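Hukano Divided Desk Organizer, Cream White
Reviewed Friday, July 19, 2024

I bought this to hold snacks. The listing calls it a desk organizer and shows it full of pens, but I wanted something open for the packets that kept sliding around in our kitchen drawer. I ordered it from Plaltport and it came in 4 days.

It is one piece of plastic with thin partitions molded in. The outside has faint ribbing that hides fingerprints well. The inside is smooth and wipes out with a damp cloth. I had the Saxena wire basket before this, and small packets kept tipping over against the wires. I don't miss it.

The listing had 2,279 ratings when I ordered, and a lot of the low ones complain about size. Measure your packets first. A standard granola bar stands up fine. Anything wide has to go in at an angle or get folded.

The rim is my one real complaint. It has a slight edge on the underside that I took down with a nail file.
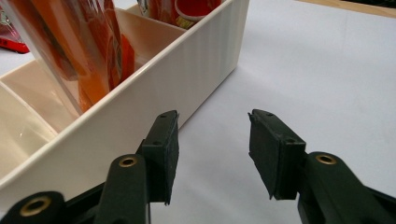
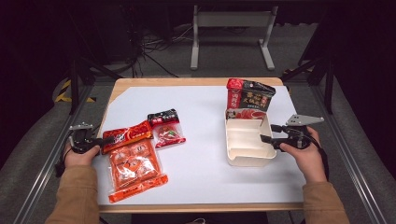
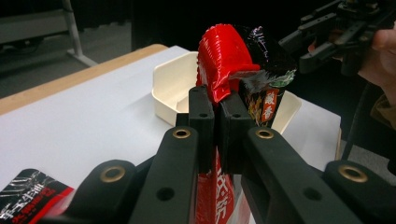

Size is what decides whether you should buy it. The compartments suit single packets and small bags, and the walls are low enough that you can read most labels without lifting anything out. A clear bag like the orange and red one leans a little in its slot, and that doesn't bother me. Boxes are another matter – the black hot-pot box stands behind the tray, and I keep boxes like that on the shelf. I would pay for a Bronport if it came with a removable divider, but the last one I saw was nearly 40 dollars. I plan to get a second Hukano in September for tea.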